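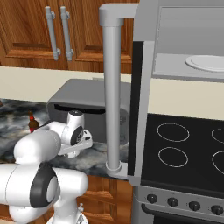 Cleaning a secondhand record before you play it

So you came home from Brokidik with a stack of used LPs that smell like a basement. Good. Before any of them goes near your stylus, give it a wash.

You will need a soft carbon brush, two microfiber cloths, distilled water, and a drop of dish soap with no lotion in it. The Modise cleaning kit is fine too, if you enjoy paying for a drop of dish soap.

1. Brush off the loose dust with the record dry, following the grooves. Go around, never across.

2. Mix the soap into 3 cups of distilled water. Tap water leaves minerals behind, and you'll hear them in every quiet passage.

3. Dampen the first cloth and wipe with the grooves again. Keep the label dry. Old Remivwood labels in particular bleed red ink, and mine now has a pink side two.

4. Wipe once more with plain distilled water to lift the soap. People skip this one. Their records sound like frying bacon.

5. Pat with the second cloth and stand the record in a rack for 9 minutes or so of patience -- longer in February, if your heating is like mine.

6. Put it in a new inner sleeve. The old one is where the dirt lives.

Don't use window cleaner, wood glue, or whatever that man on the Timon forum has with 3000 posts and a theory about vinegar. Shellac 78s are a separate matter: keep alcohol away from them entirely.

A deep scratch will still be there afterward. It will just be a clean scratch.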